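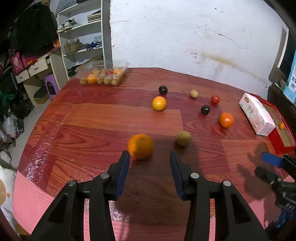 Mixed fruit on the sorting table, with a clear clamshell at the back left.

FRUIT SORTERS AND PACKERS, EVENING SHIFT

Clamgate packs mixed fruit in clear plastic clamshells for small grocers. We are hiring for the packing room on the Tromby site. The work is done by hand at a table.

Duties
- Sort oranges, tangerines, kiwis, plums and tomatoes by kind and size.
- Check each fruit for splits, soft spots and mold. Set rejects aside.
- Fill clamshells according to the pack sheet. Kiwis go in rows. Do not stack plums under oranges.
- Close and label each container. Net weight is 54 ounces for the large mixed pack.
- Change the plastic film on the table when the line lead asks for it.

Output
The standard rate is 80 clamshells per shift after training. New packers are not held to this rate in the first month. Fruit that rolls off the table is scrapped and written on the waste sheet.

Requirements
- Able to stand for a four-hour shift.
- Able to tell ripe fruit from overripe fruit by touch and by color.
- Able to read a pack sheet in English.
- No open cuts on the hands. No nail polish or rings.
Packing experience is useful but not required. Training takes two shifts and is paid at the full rate.

Hours
Shifts start at 4 p.m. The season runs through October. Applicants who want fewer shifts should say so on the form.

How to apply
Fill out the form at the Gimusard front desk and write job number 1859 at the top. Forms without the number are returned. Selected applicants will be asked to pack a short trial order.

Filed under: Jobs > Food Packing > Seasonal

3 comments

plumline: Is parking included or is it the street?

Clamgate Hiring: Side lot, no charge. Enter from the Nikzad warehouse end.

tess_k: Did two seasons of this. Bring a sweater, the room is kept cool for the fruit.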